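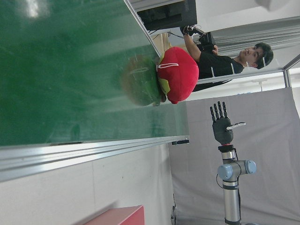
Green top, aluminium rails, soft toy fruit on it. Black clip on the end of the long rail.

Pulgate craft table review: four months in

Right, quick one as I've got to be out the door by 4. A few of you asked about the table after I moaned about the old one, so. Bought the Pulgate in February, the bigger size, paid 207 pounds for it with the delivery on top. Had it since then in the back room where I cut out and stuff the toys for the stall.

Short version: good table. Bad instructions. Wouldn't buy the stool.

Putting it together. Box says one person, forty minutes. Took me most of an evening and I had help. The booklet has drawings only, and step six shows the leg brackets facing the wrong way. I did it their way, undid it, did it my way. If you get the same booklet, long side of the bracket faces in. Bolts are fine, decent ones, the little key that comes with them is rubbish and rounded off by the third leg. Use your own.

Height. Goes from sitting to standing with a pin and four holes, no crank. I leave it at the second from top and my back is so much better than on the old Marnar, which was basicaly a dining table pretending. If you're under five foot three you'll want it lower for cutting. My sister did.

Wobble. A bit, sideways, when I'm leaning on the rotary cutter. None at all with the sewing machine going, which surprised me. Put felt under one foot and that sorted most of it but my floor isn't level anyway so can't blame them for all of it.

Cutting and stuffing on it. Fleece and plush shed everywhere, you know this. Wipes off with a damp cloth, no static cling like I had before. Pins roll. Wish there was a lip at the front. I've stood on two.

Felt tip came off with hand gel. Glue gun drips peel off once cold. Fabric glue does NOT, got a patch near the corner that's there for life now. Iron: don't. They do say so, in very small writing on the last page. Put a mat down.

Storage. There's a shelf underneath that they call a full width shelf and it isnt, it stops short by a hand. Takes two big bags of stuffing if you squash them. I keep my pattern folders there and the stuffing has gone back on top of the wardrobe.

The stool (sold separate, 35 quid). Seat's too hard and it squeaks. Sent back. Refund took nine days, email from somebody called Aurelia Vlad who was very polite and quick about it, so credit there. The spare key I asked for in the same email never came.

Compared with others. Tried the Tudose one at a friend's before I bought. Nicer shelf, much smaller top, and you have to fold it to get it through a normal door. Grendero do one that looks lovely but it's nearly double and I couldn't find anywhere to see it in person. Guido Cattaneo off the market has the Grendero and swears by it, but he makes bags, heavier stuff, probably worth it for him.

Would I buy it again, yes. At full price, hmm. It's been in the sale twice since I got mine, typical. Wait for that.

Marks: top 5, legs 4, shelf 2, booklet 1. Call it 4 out of 5 overall.

Will do the rotary cutter next, have had three on the go. If anyone's got the smaller size of this table tell me if the wobble is the same, I've got a reader asking and no idea what to tell her.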